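Velley five-finger hand vs the old Tostovance three-finger one: two weeks in

May 27, 2024

Quick one, as I've got to pack the kit up tonight and I promised Thoa Thái I'd get this up before it went back. She asked which hand to buy for cloth work. Short answer, the Velley. With grumbles. Long answer below, sorry for the state of it.

What I had. Pair of Velley hands, left and right, black fingers, on loan. Our own Tostovance three-finger units, which have been on and off the arms since January. Same controller for both, a Nirnside box, firmware left alone the whole time so nobody can say I fiddled. List price on the Velley is 3,289 for the pair. The Tostovance ones were a good bit less when we got them but you can't get them new now.

Fitting. Easy enough. Four screws and a ring connector per wrist, 29 minutes for the first hand and a lot less for the second, once I'd stopped trying to put the ring on backwards. Manual has the wiring page printed twice and the torque page not at all. Cable tail comes out on the thumb side and wants a clip. No clip in the box. Used a cable tie.

Calibration. Open, close, open, close, each finger, go and have a tea. The Nirnside saw both hands straight off. With the Tostovance I always have to power cycle the left one, so that was nice.

Cloth then. Did tea towels first, then a pillow case, then clothes on the bed. Clothes are where it matters, flat cloth on a flat table is too kind to everybody.

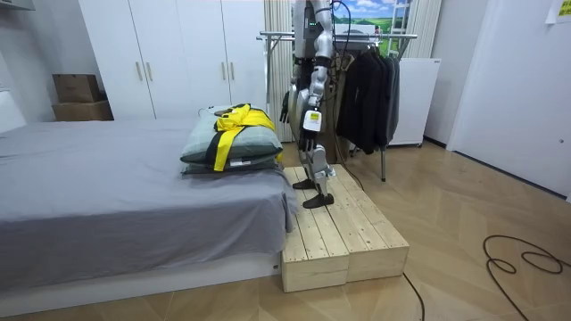
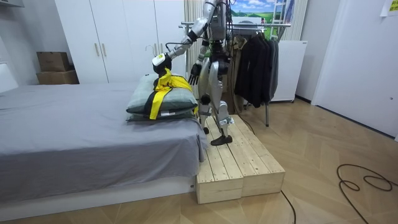
Pinch grip is the good bit. Thumb and first finger come together properly at the tips, no gap, so you can take one layer and leave the one underneath. The Tostovance just grabs a fistful. Fine for a towel, no good for a sleeve. I ran 496 picks over the two weeks, mixed items, and stopped logging the easy ones after that becuase it was getting silly. The Velley was ahead on everything thin. On thick stuff (coat, folded blanket) they were level, and I'd say the old hand was a touch quicker to close.

Slip. Fingertip pads are good on cotton and poor on anything shiny. Nylon lining just slides out. Phúc Lại says he puts a wrap of Diệp grip tape on his and it sorts it, I tried one finger and yes, better, but the tape starts to peel at the corner after a day and then it sticks to everything. Wouldn't ship a demo like that.

Force feedback. Hmm. Numbers come through but they drift. Zero it in the morning, by lunch the little finger thinks it's holding something. I re-zero between runs now. The old hand has no force sensing at all so I can't moan too much, but at this price I will anyway.

Noise: quieter. Weight: heavier, and you feel it in the arm. Reaching low and out in front, the wrist sags a bit before the controller catches up, and I had to slow the approach down. If you're on a lighter arm than ours check the payload before ordering.

Power. Never tripped. Gets warm at the back of the palm after a long hold, not worryingly.

Things I didn't like, in no order. The spare pads are glued, so changing one is a scalpel job. Support took 2 days to answer a one line question about the connector, though the answer was right. The carry case foam is cut for the right hand only?? both halves. The left one rattles.

Didn't test: anything wet, glassware, tools, buttons. Thoa wants zips. I had one go at a zip and it went badly and I ran out of time, so no score for that.

Would I buy them. For clothes and bedding, yes. For boxes and bottles keep what you've got, the three-finger is prefectly good there and you can hit it on a door frame without crying.

Four out of five. Would be four and a half with a clip and a torque page.

Edit: yes the ring connector is the same size as on the old wrist, so you can swap back and forth without an adaptor. Meant to put that in.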